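About Paltberg

8 April 2025
By Ivone Amaral

Paltberg restrings and sorts beaded bracelets for private owners and small shops.

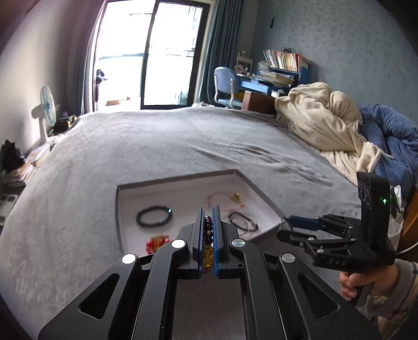
What we handle

Most of the work is beaded bracelets: dark single-color strands, red beads mixed with gold and yellowish-green pieces, carved amber-colored beads used as a centerpiece. We also take thin cord bracelets with metal fittings and light bracelets with a single charm. We do not take watches or rigid bangles.

How pieces are sorted

Bracelets are laid out in a shallow open box on a soft cloth surface, so a dropped bead does not roll. Each piece is lifted out singly and checked along its full length for chipped holes, stretched elastic and worn knots. Charms and fittings are checked last. A piece that passes is returned to its owner without charge.

Restringing

Elastic is replaced, never re-knotted. Beads go back in their original order unless the owner asks for a change. Strands with heavy carved beads get 2 passes of cord and a tension check after 3 days. Our stock of spare round beads covers 229 sizes and colors, and the minimum shop order for matched beads is 1,000.

Where we are

The workroom is on the upper floor of the Dandov building, entrance from the yard. It closes for the first half of August.

Recent items
Antunes cord: stock list
Storing elastic bracelets flat
Jirnora clasps, sizes and fit
Measuring a wrist for a beaded strand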